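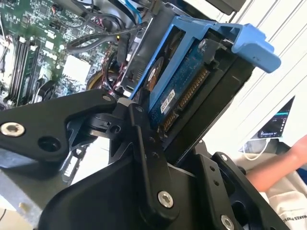 Bench four: the drive swap

If you've been in on a Thursday evening lately you'll have had to squeeze past bench four, so I owe you all an update on what we're up to over there. The short version is that we're teaching a robot to take an old desktop PC to bits, one part at a time, and to put it back together again afterwards (the second half is a lot harder).

We started with the hard drives because they looked easy. They sit in blue plastic caddies with a chunky handle on the end, so there's something decent to get hold of, and no screwdriver is needed. Well! A hand does about five things at once when it pulls a caddy, and I'd never noticed any of them. You squeeze, you wiggle, you feel it let go, you tilt it a bit to miss the cables. The gripper has to be shown every bit of that, and if it comes in at a slightly wrong angle it just leans on the cage and sulks.
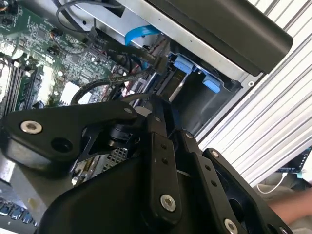

The fingers are on their third version now. The first pair were too fat to get down between the cage and the cables, and the second pair flexed. These are flat black plates with rows of holes in them, which means we can move a pivot along by one hole and try again without making a whole new part. I must have had those little hex screws in and out 100 times. Please, please put the small Allen keys back in the Markwood tin when you've finished with them — I spent most of one evening looking for the smallest one and found it in the tea drawer.

The other job has been the holder. Parts need somewhere to go where the arm can find them again, so we printed a grey plate that stands on the left of the slotted table, with a cradle and a slot for a strip of circuit board. It took 135 grams of filament and one failed go that came out looking like a bird's nest. The files are in the shared folder under Nameo, which was the project name before we changed our minds and never got round to renaming anything.
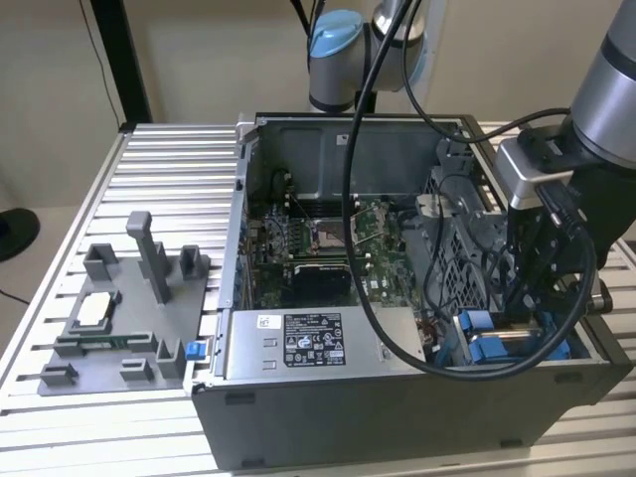 We keep the tower on its side with the panel off, and I'd be grateful if it stayed exactly where it is. Shift the case by the width of a pencil and all our saved positions are wrong, and then it's an hour of nudging before we can do any proper work. The same goes for the table. Lean on the wall instead!

Next up is memory. Those latches are fiddly even with fingernails, so I'm expecting a slow September. If you've got a dead desktop in the loft with its caddies still in it, bring it along, as I'd love a second case to practise on. Spare SATA cables are welcome too, any colour.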